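Student Project Report
Fuel Level Drift and Idle Mixture in a Twin-Choke Downdraft Carburetor

Group members: Chia-jung Choi, Kwan-ho Kuo, Wing-sze Ng
Supervisor: Efa Pritchard

1. Background

The project concerns a four-cylinder classic sedan engine fitted with a single twin-choke downdraft carburetor. The car belongs to Jeanine Van Dijk, who has owned it for 12 years and uses it for short trips and one long summer run. Her complaint was that the engine started well from cold, idled correctly for several minutes, and then became rich and uneven once fully warm. The plugs were sooty on all cylinders. An ignition fault had been ruled out by the Ostwood workshop, which fitted new points, condenser, leads and coil in January without any change in the symptom.

We were asked to find the cause, correct it, and record the procedure in enough detail that a later group could repeat it on the second engine held in the store.

2. Initial condition

The carburetor had been rebuilt at least once. The gasket set was a Stekden pattern part, identified by the stamp on the top cover gasket. The idle jets were the correct size. The main jets were one size larger than the value in the workshop manual. The choke flap opened fully and the linkage had no binding. The throttle spindle had slight play at the rear bearing, within what we were told to accept.

The float was of the hollow brass type. Shaken next to the ear it made no sound, so we did not at first suspect a leak. The needle valve was a replacement with a rubber tip. The seat was original and had a visible ring worn into it.

3. Method

3.1 Fuel pressure

A gauge was fitted with a tee between the mechanical pump and the carburetor inlet. Pressure was read at cranking, at cold idle, at warm idle and at a steady 2,000 rpm. The gauge was an Asdale low-pressure type, checked against the shop gauge before use.

3.2 Float level

The manual gives a float height of 7 mm, measured from the cover gasket face to the top of the float with the cover held vertical and the tab just touching the needle ball. The ball must not be pushed in. Our first three attempts disagreed with each other, and the reason was the way the cover was held. When it was tilted past vertical, the weight of the float compressed the spring in the needle and gave a false reading. We then clamped the cover in a soft-jaw vise against a square, and the readings repeated.

3.3 Float leak test

The float was held under hot water with tongs and watched for bubbles. The test was done twice, with the float turned over the second time.

3.4 Idle mixture

With the engine warm, the mixture screw was turned in until the speed dropped and then out to the highest steady speed. The idle speed was reset after each change. Turns out from the seated position were written down so that the setting could be restored.

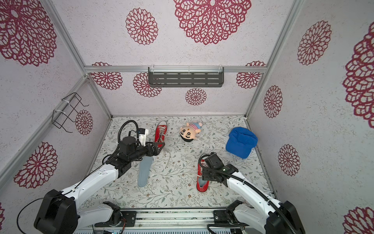
Why does a high float level affect a warm engine more than a cold one?
A cold engine needs extra fuel and will burn a rich mixture without much complaint, so the fault is hidden until the choke is off. Heat from the manifold also warms the bowl, and a bowl that is already too full will more easily spill fuel through the main discharge nozzles.

4. Results

4.1 Fuel pressure

Pressure was inside the manual limits at every point except warm idle, where it was slightly above. The pump had a thin spacer under its flange where the manual calls for a thick one. With the thin spacer the lever travels further and the diaphragm spring is compressed more. A thick spacer was ordered from Yuen and fitted with new gaskets on both sides. Warm idle pressure then fell inside the limits.

4.2 Float level

As received, the float height was 4 mm, a difference of 3 mm from the specified value. Because the measurement is made from the gasket face with the cover on its side, a smaller gap means that the float must rise further before it shuts the valve, and the fuel level in the bowl is too high. The tab was bent with pliers away from the float body and rechecked. It is easy to bend the tab so that it no longer meets the needle at a right angle, which makes the valve stick. One adjustment had to be undone for this reason.

4.3 Float leak test

No bubbles were seen in either test. The float was refitted.

4.4 Needle and seat

The worn seat was replaced together with the needle. A new sealing washer was used under the seat. Washer thickness changes the float height, so the height was set again after this step. Any future group should fit the seat first and measure afterward. We lost an afternoon by doing it in the other order.

4.5 Mixture and plugs

Before the work, the mixture screw had almost no effect on the warm engine. After it, the screw gave a clear response in both directions. The main jets were changed back to the manual size. The car was then driven 420 miles by its owner on the original set of plugs, cleaned and regapped. On inspection the insulators were light brown, with number three a little darker than the others.

5. Discussion

Three faults acted in the same direction: the float setting, the worn seat and the pump spacer. We did not test them one at a time, and the report cannot say how much each contributed. Kwan-ho Kuo proposed refitting the thin spacer for a comparison run, but the owner needed the car back. The second engine would be suitable for this test.

The darker plug on number three may be related to the play in the throttle spindle or to valve stem seals. A compression test was not part of the agreed work.

6. Remaining work

Fit bushings to the throttle spindle if the play increases.
Repeat the pressure readings in hot weather.
Carry out the spacer comparison on the second engine, with the float height fixed at the manual value.
Return the Asdale gauge and tee fitting to the tool store.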